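The Murndale Estimate

By four in the afternoon Fulgencio Barroso had filled both sides of the envelope and started on the back of the parking notice.

"Read me the total again," said Esteban, who was lying on the office carpet because his back was playing up.

"With the good gripper or the cheap gripper?"

"Either."

"With the good gripper, 2,890. With the cheap one, 2,666, and then we buy the good one next year anyway."

"And we've got?"

"3,000. Per month, for the lease, all in. Arm, gripper, cabinet, table, the service visits." Fulgencio tapped the pen against his teeth. He was sixty-one and had run the stores at Murndale District Hospital for most of his working life, and he had not been this happy about a piece of paper since his daughter's exam results. An arm! In the stores! Something to open the supply cabinet at two in the morning when the ward rang down for dressings and there was only one person on, and that person was in the loading dock signing for linen.

Esteban was less sure. Esteban had been less sure about the pallet jack, too, and the label printer, and the new kettle.

"Show me the thing again," he said from the floor.

Fulgencio swung the monitor around and tipped it down. The people at Satach had built him a simulation of the bench, and he had hardly closed the window since it arrived. He'd had it running through lunch. He'd had it running while he was on the phone to payroll.
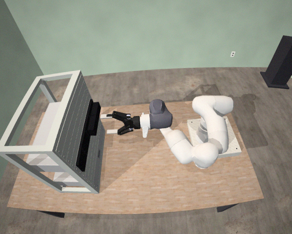
"What I want to know," said Esteban, "is what happens when we change the cabinet. We always change the cabinet. You remember the blue ones."

Fulgencio remembered the blue ones. The hinges had gone in the first winter and they'd had to prop the doors with a mop.

"That's the beauty of it," he said, and he was off, out of his chair, drawing in the air with both hands. You didn't buy the arm for the cabinet. You bought the arm, full stop, and then you worked out what it was going to be near. You put in another cabinet and ran it all again on the computer, and if it couldn't reach, well, you'd found out for nothing. With the blue ones they had found out on the day, with a truck idling in the bay and the driver wanting his lunch.

"For nothing," said Esteban.

"For the cost of the trial."

"Which is?"

Fulgencio looked at the envelope. He turned it over. "1,228," he said. "Once."

Esteban closed his eyes.

"But it comes off the first month if we sign!"

"Does it say that?"

"The woman from Satach said that."

"Does it say that in writing, Fulgencio?"

It did not say that in writing. He wrote GET IT IN WRITING along the edge of the parking notice and underlined it, and felt a bit better, because it was now a job and he was good at jobs.

They had looked at another outfit first, a crew called Arham, with a lovely brochure and a colour chart. Arham's people had come out in August and stood in the stores in their clean boots and talked about throughput for an hour. Fulgencio had asked them how wide the table needed to be. They'd said they would come back to him on that. He was still waiting, and in the meantime he'd gone off and measured the alcove himself, behind the shelving where the old steriliser used to live, with a tape that had lost its first ten centimetres.

"Did you allow for the ten centimetres?" asked Esteban, who could apparently hear him thinking.

"Yes."

"Both ways?"

Fulgencio sat down. He found the alcove figures on the flap of the envelope, took the pen to them, crossed one out, and wrote another beside it. Then he went down the corridor with the tape over his shoulder and came back seven minutes later, puffing.

"It still fits," he said. "It's tighter, but it fits. We'd lose the spot where you keep your bike."

There was a long silence from the carpet.

"I could put the bike in the linen bay," said Esteban.

It was the nicest thing anyone had said to Fulgencio all week. He made them both a tea on the strength of it, in the new kettle, and put Esteban's on the floor within reach. The light had gone yellow over the car park. Somebody was wheeling an empty cage past the door with one wheel shrieking, and he thought, as he did every time, that he ought to put a wheel on the list.

So he put a wheel on the list. Then he got out a clean sheet and a ruler and began to write the thing up properly for the finance office — one column for the lease, one for the once-only costs, and a third that he headed THINGS WE WILL WISH WE HAD ASKED. The third one filled up fastest. Who came out if it stopped on a public holiday? Could the night staff be trained at night? If the ward wanted a second cabinet, was that a new lease or the same one with a bit on top? Did the power point need to be on its own circuit? He'd written eleven of them before his tea was cool enough to drink.

"Put down noise," said Esteban.

"It's not noisy."

"You've only seen it on a computer."

Fulgencio put down noise. It was a very good question, and he was annoyed not to have thought of it. He turned back to the monitor, dragged the view around to the other side of the table, and leaned in until his glasses nearly touched the glass.

"Look at that, though," he said. "Look at the reach on it."

Esteban got up on one elbow, and then, with a good deal of groaning, onto his knees, and shuffled across the carpet to see.
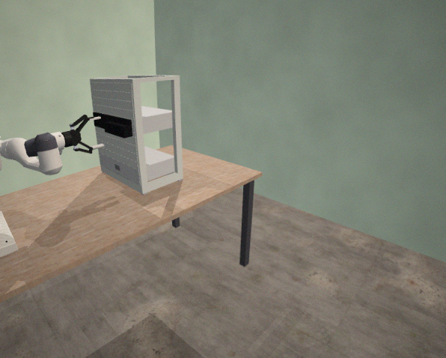
The Finance Office

The finance office was up two flights and smelled of toner. Fulgencio wore a tie. Esteban had come as well, walking a little sideways, with the clean sheet in a plastic sleeve so it wouldn't crease.

The woman behind the desk read the first column, and the second. She read the third column twice.

"You don't know how loud it is," she said.

"Not yet," said Fulgencio. "We'd like to spend 1,228 finding out."

She looked at the sleeve, and at the tie, and reached for her stamp. Then she stopped with it in the air.

"What's this at the bottom? One wheel?"

"That's separate," said Esteban.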